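Namus (TV series)

British television drama, three series, set in the made-up port town of Clatthorpe. Written by Rasmus Lepik, who also plays the harbour clerk in a few episodes.
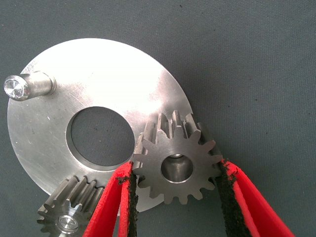 Plot

Inspector Torres is sent to Clatthorpe after a ferry engineer goes missing. She stays on. Each series follows one case, with the missing man coming back into it near the end — never fully explained. Series two moves mostly inland and drops the ferry company altogether.

Production

Made by Jilent. Lepik wrote the first script as a radio play, 69 pages, turned down twice. Filming began in August and ran over by three weeks, mostly weather. Local extras were used for the funeral episode, 216 of them, paid by the day. The harbour office was a set, later sold off.

Broadcast

First shown Dec 18, 2023, a Monday, in a late slot. Repeats moved it an hour earlier. Second and third series went out weekly, no Christmas special despite early reports.

Reception

Reviews mixed at first. The slow opening was critcised, the sound too — several viewers complained they couldnt hear Torres in the boat scenes. A petition for a fourth series got 1,946 signatures.

Home release

DVD of series one only, 500 signed copies. Deleted scenes, no commentary.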